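**Abril, cuaderno de Achari (servicio de índices)**

Sigo con la migración del almacén de documentos. Ayer quedó el esquema nuevo en la rama `esero-store` y hoy tocaba que los tests de integración dejaran de fallar al azar.

## Tests intermitentes

El fallo sale solo cuando se lanza la suite completa. Cada test abre su propia sesión contra la instancia en memoria, escribe y consulta enseguida. La consulta va contra un índice que todavía no se ha actualizado y devuelve cero resultados. En local casi no se ve; en el servidor de compilación, una de cada 14 ejecuciones.

Lo que he probado:

- Un `Thread.Sleep` de 400 ms antes de consultar. Tapa el fallo y alarga la suite. Fuera.
- Forzar la espera del índice en la clase base de los tests, con límite de 25 segundos. Bien. Se queda.
- Una sola instancia compartida para toda la suite. Arranca antes, pero los datos de un test se cuelan en otro. Descartado de momento.

Yulan Zeng pregunta si la espera debería ir también en producción. Yo diría que no: en las pantallas de listado da igual ver un documento con retraso. En el alta de pedidos sí habría que mirarlo, lo apunto abajo.

## Configuración

He sacado la cadena de conexión del código. Ahora se lee así:

```
Store:Url
Store:Database
Store:WaitForIndexes (solo tests)
```

Ojo con `Store:Database`: si falta, el cliente no avisa al arrancar y se queja en la primera consulta. He añadido una comprobación en el constructor que lanza excepción con el nombre de la clave.

El paquete de Drelance que usamos para serializar fechas choca con la versión 2 del cliente. Fijo la anterior en el fichero de proyecto hasta que saquen otra.

## Adjuntos

Subida y descarga de un JPG como adjunto del documento `items/25`. El tamaño y el hash coinciden a la vuelta. El tipo MIME se guardaba vacío, ya corregido en `AttachmentWriter`.

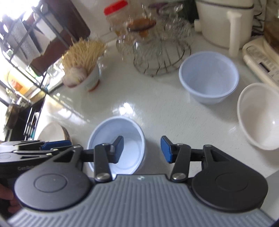

## Pendiente

- Revisar la espera de índices en el alta de pedidos.
- Borrar los adjuntos huérfanos cuando se elimina el documento padre.
- Pasar la importación de Brituslow a escritura por lotes. Ahora abre una sesión por registro.
- Preguntar a Yulan si la rama se puede integrar sin lo de las fechas.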